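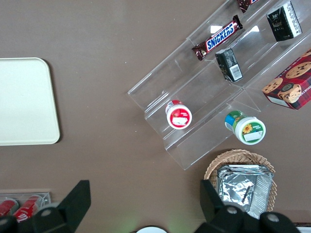

About Karnance

Karnance is a evening language school on the second floor of the old Kuusisto building, and we love what we do! We opened in January 2018 with one Finnish class and a borrowed whiteboard. Now we teach Finnish, Danish and Portuguese to 178 students, from complete beginners to people who read novels on the train.

Our groups stay small and everybody talks from the first night – mistakes and all. Grammar comes along as you need it, with plenty of songs, recipes and bad weather reports to practice on.

New courses start every October. The library has 300 books to borrow, and our Tradudlow conversation nights are open to anyone in town, enrolled or not. Come up and say hello, the door is next to the bike racks.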